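Greltivetti Keeps the Bowl, Drops Most of the Promises

Housewares seller says its new mixing bowl is a mixing bowl, and asks shoppers to be suspicious of anyone who says more

PLILTHORPE, December 7, 2019 – Greltivetti, the kitchen goods company, today put its deep round mixing bowl on general sale through its own store and the Sandau chain. The company is making fewer claims for it than is usual at this time of year. It does not say the bowl will change how anyone cooks. It says the bowl is deep, has a rolled rim and comes in one color, a strong blue-green.
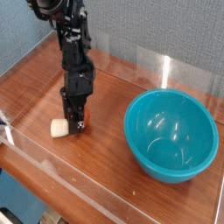
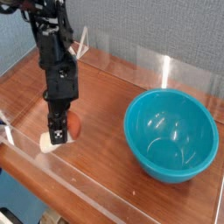
The turquoise bowl, empty, on a wood tabletop.

The holiday season is when kitchen shoppers hear the most nonsense, and Greltivetti has been responsible for its share. Last December the company sold a nested set under the line "everything your kitchen has been missing." Most kitchens had not been missing it. Many customers told us they used the large bowl every day, the middle one now and then, and the small ones to hold rubber bands. We read those letters and stopped making the set.

What is left is the large bowl, sold by itself. The shape is the same as before. The rim has been rolled a little further so that there is more to hold on to when the other hand has a spoon in it, a change we made after comments from customers. We think it is better. Some of our own staff say they can't feel any difference, and we have not been able to prove them wrong.

What we tested, and what we don't think it proves

Before the sale we lent out 300 bowls to households in and near Plilthorpe for 3 weeks. People were asked to use them however they liked and to fill in a short form at the end. Most forms came back favorable. We would ask readers not to lean on that too hard. Those households got a free bowl, and people are kind about free bowls. The question on the form was also ours, and it was not a very hard one. It asked whether the bowl was "useful in the kitchen," and it is difficult to picture a bowl that would fail.

The open comments were more help. Several people wanted a spout. We tried a spout on an early sample, and it dripped down the outside in the way most spouts do, so there is none. Others wanted a lid, which would have raised the price and, going by our own cupboards, been lost by spring. A few asked for a rubber ring on the base to stop the bowl from sliding on a smooth table. That is a fair request. We don't have one to offer yet, and a damp dish towel folded under the base does the job in the meantime.

The most common use was not mixing at all. People tossed salads in it, rinsed beans in it, carried potato peelings to the trash in it and left it on the table as the place where small things ended up. One household reported keeping bread rolls in it for the whole 3 weeks and never mixing anything. We had planned to show the bowl full of batter on the label. After reading the forms, we took the batter off.

About the color

We have seen it described as teal, turquoise, aqua and, in one letter, "swimming pool." All of these are acceptable. Greltivetti makes no claim that the color is calming, that it helps anyone eat less, or that it was picked after a study of modern homes. It was picked from 4 samples. The other three were a gray that looked dirty when clean, a yellow that looked like a toy, and a white that our competitors already sell in large numbers. The inside has a shine to it, so ceiling lights show up in the curve. Shoppers who dislike glare may want to see one in a store before buying.

What it is for

Cake batter, bread dough in modest amounts, salad, popcorn, fruit, and clearing the table. The bowl is plastic. It should not go in the oven, under the broiler or on a burner, and we would keep it out of the microwave too. We have been asked if it is "for life." We don't know. The oldest one of this shape that we could find is 4 years old and has a good many spoon marks in it, and it still holds soup.

Whisks and wooden spoons are fine. Electric beaters will leave marks if they are run against the wall of the bowl, whatever a label may say about scratch resistance. Ours says nothing about it.

Do you need one?

Possibly not. If there is already a large bowl in the house that doesn't tip over and isn't cracked, this one will do about the same work. We would sooner sell it to somebody whose old bowl has split, or who has been mixing dough in a saucepan for years and is tired of the handle. As a gift, it is large and hard to wrap. Sandau stores will put a ribbon on it at no charge if asked, though we have seen the ribbon and it does not hide very much.

There will be no countdown sale and no "limited edition" sticker. The first run is 2655 bowls, because that is what fit on the truck with the rest of our order. When they are gone we will make more.

Where to find it

The bowl is at all Sandau stores from today, on the shelf with the mixing spoons, and at the Greltivetti store on Naidoo Street in Plilthorpe. It is sold singly, with a paper label and no box. Owners of the older nested set can keep using it. There is no trade-in, and we are not going to suggest that the old bowls have become unsafe or out of date in the past year.

Returns are accepted at either store with a receipt, used or unused. Please wash it first.

About Greltivetti

Greltivetti sells bowls, boards, spoons and other plain kitchen goods from its base in Plilthorpe. It has described itself in earlier releases as a "lifestyle innovator" and would like to withdraw that.

Press contact

Greltivetti Press Desk, Naidoo Street, Plilthorpe. Sample bowls can be lent to reviewers on request. We ask for them back.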